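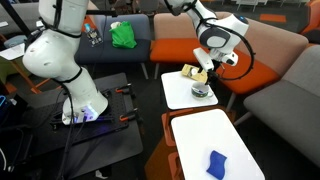 Breadboard held to the table with two orange clamps

Subject: Re: [benches] Hole spacing on the Lellilov tops
Date: Tue 9 January

> We have 10 of the Lellilov tops on order and the drawing gives
> no tolerance for the hole pattern. Has anyone measured one? Our
> old Bastos plates drift enough that a long rail will not drop
> in without opening up the end holes.

I measured one in December, before it went into service. Readings were taken between hole centers along the long side, using pins and a caliper, at 9 positions. The worst error over a 196 mm span was smaller than the play in the screws. I did not check the diagonal, so I can't say whether the pattern is square.

Drift on the Bastos plates builds up from one end. If you locate the rail from the middle hole and work outward, the error at each end is halved, and that was enough for our rails.

Flatness is a separate matter. The Lellilov top is thin for its size and will follow whatever it is bolted to. Ours rocked on the Evitz frame until we put shims under 2 corners. Tighten the middle screws last – the other order pulled a bow into it.

The thread inserts are listed in the Kudatix catalog under table hardware, not under plates. Check the length before ordering. The long ones bottom out.

I can post the readings as a text file if the list accepts attachments again.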